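April, folding track, evening notes

Good session! Kalthorpe team is finally past the "grab the shirt and hope" stage. We have a repeatable order now: left sleeve, right sleeve, sides, then hem to collar. Both grippers stay in play the whole time, even when one is only waiting its turn.

Changes since the last entry:

- slowed the approach over the final stretch before contact
- pinch shallower on sleeves, deeper on the hem (two layers there)
- Brolteck logger now writes left and right into one file, so no more matching them up by hand at midnight
- takes with a dropped pinch get tagged and kept – Nultbridge wants them for the failure set

Recorded 43 takes and kept all but the ones where the logger stalled. That puts the club total at 3,774, which I had to read twice. Take 44 was going to be the dark T-shirt, but the battery on the right unit had other ideas. 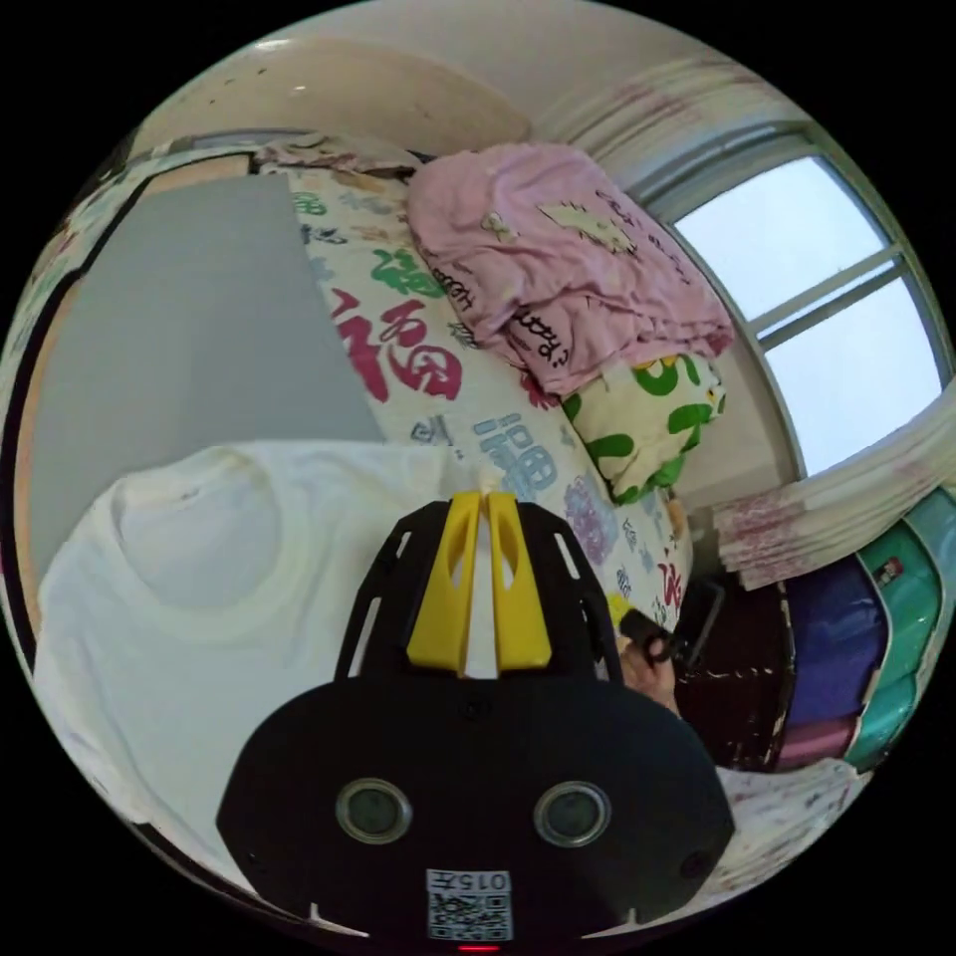
*Left gripper (015) at the sleeve, white T-shirt on the gray board. Second unit at right.*

The board is the best thing we've added this term. On bare bedding the fingers used to push the fabric down into the soft stuff and come up with sheet as well as shirt. With something flat underneath, the tips skim along and the pinch closes on cloth. Huge difference, and it cost us one evening of arguing about size.

Still bugging me: white on white. The tracker is happy with printed bedding, plenty of features to hold on to, but the middle of a plain white shirt gives it very little. I want to try a side lamp so the wrinkles throw some shadow. Also worth checking whether 400 takes per garment is overkill for T-shirts – my hunch is we could stop sooner and spend the time on hoodies.

Next time:

- charge BOTH units the night before
- dark T-shirt, same fold order
- side lamp test, three or four takes is plenty
- move the Tello demo practice to the other end of the session, prop wash and folded laundry do not mix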